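# Two-arm robot now on hose bench at Prindix

22/08/2019 - The Sengar plant has moved part of its hose work over to a two-arm robot, and 11 people on the day shift have new jobs because of it.

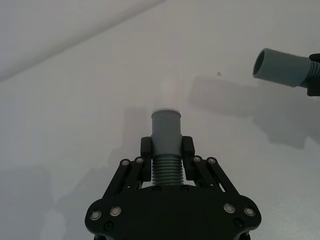

No layoffs, says shift lead Kusum Rajput. Most of the 11 went to packing and final checks, two are learning to program the arms. Pay stays the same till the end of the year, then its back to the table with the union.

The robot handles grey tube with a ribbed section, one piece per arm. Programing was done in-house with help from Mernix. It got through 3,035 pieces in July - almost 20 percent had to be redone by hand.

"My wrists are better. I do miss the bench though, we used to talk all day," said Jyoti Saxena, 20 years at the plant. She now checks finished pieces on her own at the far end of the line.

A second robot is planned for the Urer site. No date yet.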